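Sornudberg opens its new booth corner in Clenton, and the tables are finally the right size

CLENTON - I've been writing these announcements for Sornudberg for three years, and this is the first one I've typed sitting in the thing I'm announcing. Our booth corner opens to the public in December, on the ground floor of the Nedelcu building, and you can come in, sit down and stay as long as you like!

We make seating and tables for cafes and small break rooms, and people kept telling us the same thing: they couldn't picture a booth from a catalog page. Fair enough. So we put one in, and we set the table the way a working place would, with things standing on it.

The top has a pale beige wood-grain finish and the corners are rounded (my hip thanks the design team). It stands on a short fluted column in cream with a wide, flat oval foot in brushed gold, and I'm very fond of that foot. It looks great against the light gray floor tile.

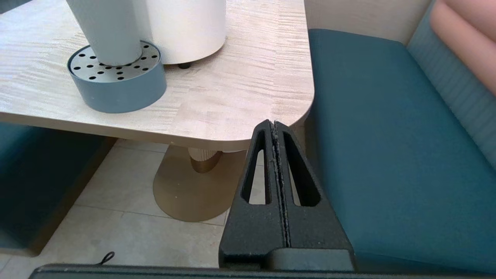

The bench

Dorin Ardeleanu drew the bench, and he went through 53 fabric samples before he settled on the blue. The seat is a big, flat teal-blue cushion with squared edges. Behind it runs a paler blue-gray back with fine vertical ribbing, and there's light wood trim at the side.

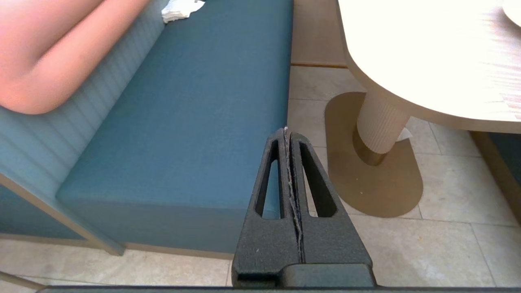
Page last changed: December, 4:10 p.m.

"I wanted a seat you could slide along without getting stuck halfway," Dorin told me - and I've tested that more often than my job requires.

Mircea Sandu runs the workshop at Bornandale, where the tables are put together. His crew has room to build around 200 a season, and cafe owners can ask for the same pale grain in other sizes. Bring your floor plan, even if it's a pencil sketch.

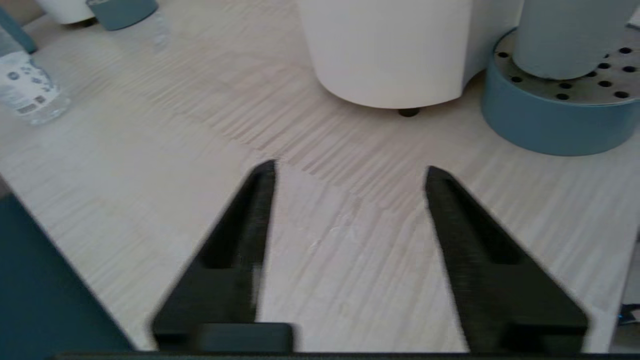 The light wood-grain tabletop at the Clenton booth corner.

Visits are free and you don't need to book. For a group, or to borrow finish samples, ask for me at the Sornudberg front desk.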